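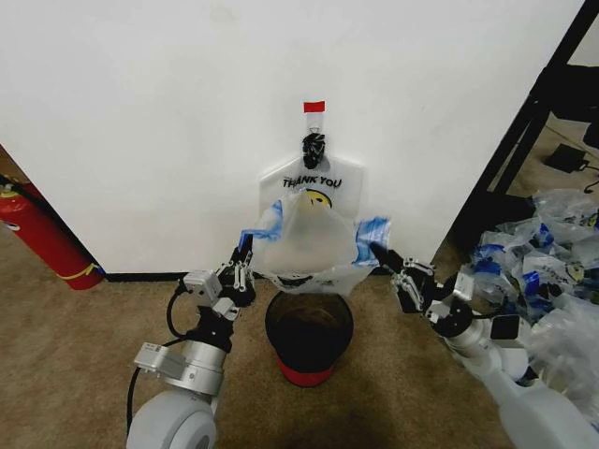
Carrier bag on the wall: one clear stick-on hook, one black clip, bit of red tape above.

1/ I've stopped keeping carrier bags in a drawer. There were 40 in ours when I emptied it on 2024-04-16, and the drawer no longer shut.

2/ The wall hook does the job of a small bin. Clip the back edge of the bag to it and let the front hang. The clip leaves the handles free, so you can pull the mouth wide and drop things in.

3/ A thank-you bag with the smiley is fine for paper, wrappers and empty packets. I don't put glass or tins in a bag that thin.

4/ Wipe the wall before you stick the hook on. I skipped that in December and mine came down with the clip still attached.

5/ Kiprono Khaemba asked about height. Mine is at elbow level. Any lower and the bag drags when it fills up.

6/ Ravindran Raju uses two, one for paper and one for soft plastic. I tried it and didn't have the wall space.

7/ I kept 8 bags, folded flat in a shoebox. The rest went in the collection bin at the supermarket.

8/ Next job is the cupboard under the sink.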